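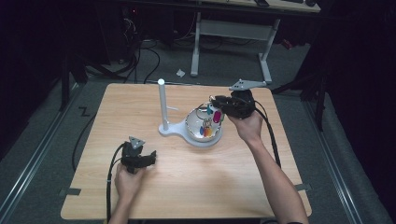 Section 3: Setting up your household budget in Flovo

I do mine on a Saturday with coffee, and I promise it goes faster than you think!

1. Open Flovo and pick New Budget. Type in your take-home pay (what lands in the bank, after tax).

2. Add your fixed bills first. Mine are rent, the car loan and $46 a month for the phone.

3. Turn on Tax Set-Aside if you have side income. I put away $173 a month, and come March I'm a lot calmer.

4. Tap Save, then check the Left Over line at the top.

Note: if you get paid every two weeks, choose Biweekly in step 1 – the monthly setting will throw your totals off.

Caution: changing your pay date wipes any bills you haven't saved. I lost a whole evening's typing that way, so please save first!

Lise Sutherland, updated 11/16/19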